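Search this diary
Enter keywords Go

January, cellar water system, continued

6:40 a.m. Pump short-cycling again. I stood at the foot of the stairs with the kitchen tap open at a trickle and listened: on, off, on, off, each run only a few seconds long. Meter reads 1,534 gallons since I reset it after the filter change. Normal for a winter month in Plindasier with the outside line drained, so the cycling does not point to a leak on the house side. A leak large enough to do this would show on the meter.

Shut off power to the pump at the breaker. Closed the main valve, opened the drain cock, let the pressure fall to zero. Put the tire gauge on the air valve at the top of the tank. It read 21 psi. The switch is set to cut in at 40, and the tank should hold two pounds less than the cut-in with no water in it. So the air charge has dropped by nearly half since I last wrote it down, and I did not write it down last winter, which is my own fault.

Pressed the pin on the air valve briefly. Air came out, no water. The bladder is therefore probably sound and the loss is at the valve core, or it is the usual slow loss through the bladder wall. Brushed soapy water on the stem. One small bubble growing slowly. Replaced the core with one from the bicycle drawer (same thread), brushed again, no bubble.

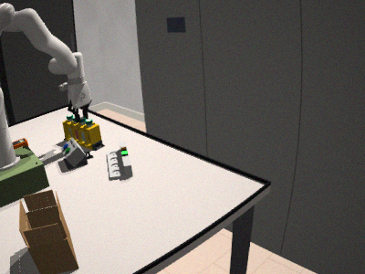 The valve row was the other job for the morning. All the handles on it are the same gray, and the ink on the paper tags has gone brown and unreadable in the damp. I have been putting off a color scheme because I kept making it too elaborate. Teal-green knobs on a yellow body, with the pink, red and blue kept down to thin stripes on the front, are easy to tell apart and would still be so under the one bulb down there. I will copy that: yellow backing board, green handles throughout, and a thin stripe of tape below each one for what it carries. Blue for cold, red for hot, pink for the heating fill. The outside line can share the blue and get a written tag.

Pumped the tank up with the small compressor. Slow. The compressor is meant for tires and gets hot, so I ran it in short spells and used the gaps to clean the pressure switch. The contacts were pitted. Dressed them with a strip of fine paper and blew out the dust. The small tube that feeds the switch was half blocked with orange scale, and this alone could account for some of the chattering I noted in the fall. Cleared it with a piece of wire.

9:15. Power on. Pump ran, cut out cleanly, stayed off. Opened the kitchen tap fully and timed the interval until cut-in with the stove clock. Much longer than before. I drew the system down and let it recover several times, and the gauge came back to the same mark each time. Good enough to leave.

Drove to Atallah for parts before lunch. The road over the ridge was sanded but the lower bends were not. The hardware counter there stocks Dreseck ball valves, which have a longer stem than the ones I have now and will clear the insulation. Bought two in the half-inch size. They had no union to match, so the replacement for the heating fill has to wait for an order. 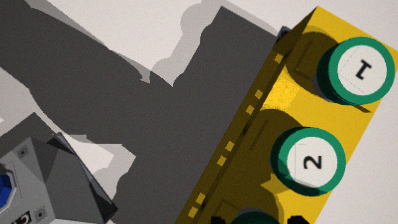

Also bought a tube of Prarex thread compound. The tape I used on the last set has been acceptable on brass to brass but weeps on brass to the old steel, and I would like to stop going down with a rag every few weeks. The instructions say to coat the male thread only, leave the first turn bare, and wait before bringing up pressure. The old tape has to come off completely first. A brass brush does it, with patience.

Soup at noon. Found that the cheap flashlight has a cracked lens ring. It still works.

1:30 p.m. Power off, pressure down, cut out the first old valve. The pipe behind it was in better shape than I expected, with a thin even coat of scale and no pits I could find with a pick. Cleaned the threads, coated, fitted the first Dreseck. Handle swings clear of the wall by the width of a finger. The second was harder. The old nut had been overtightened at some point, very likely by me, and it took heat and two wrenches to move it.

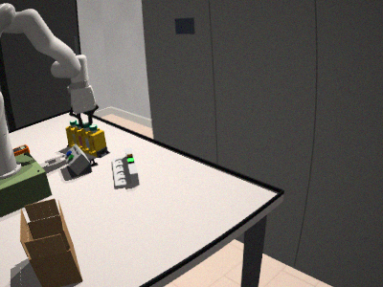 While the compound set I cut insulation for the run along the north wall. The foam there had been chewed at one end and had slipped at the other. Measured the bare section and marked it on the joist in pencil so that the figure is next to the pipe and not in this book, where I never find it. Mitered the elbows. The miters close well if the cut is made with a bread knife and badly with anything else I own.

Pressure back on at 4:05. Dry paper towel wrapped around each joint and left for half an hour. Both dry. I will check them again tonight and again in the morning – the joints on steel have tended to show themselves late.

One thing unresolved. The low-point drain is still the old screw type and it does not close fully unless turned with pliers. It is not urgent with the bucket under it. 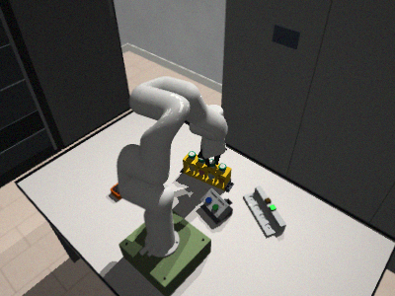

The pressure switch needs a better support. At present it hangs on its own pipe nipple, and every start of the pump shakes it, which cannot be good for the contacts or for the thread. I want a plate under it, fixed to the wall and not to the piping. The green base there, a rectangular block with small bolt holes at its corners, is the pattern to follow: bolts out at the corners, the middle left free for the thing it carries. I have a steel offcut that will do. Holes drilled slightly large so the plate can be leveled against the stone, with rubber washers behind. Primer, then the same green as the handles if there is any left in the can.

9:50 p.m. Both joints dry. Tank gauge steady. Pump has started only when someone ran water. Outside temperature 10 and falling, so the cabinet door under the sink stays open overnight.

To do: order union. Buy blue tape. Write the air charge on the side of the tank in marker, with the month.

Recent entries
Draining the outside line before frost
Filter change and meter reset
Sediment in the kettle
Chimney cap, second attempt
Notes on the north wall

Contact | Copyright the author, all rights reserved | Back to top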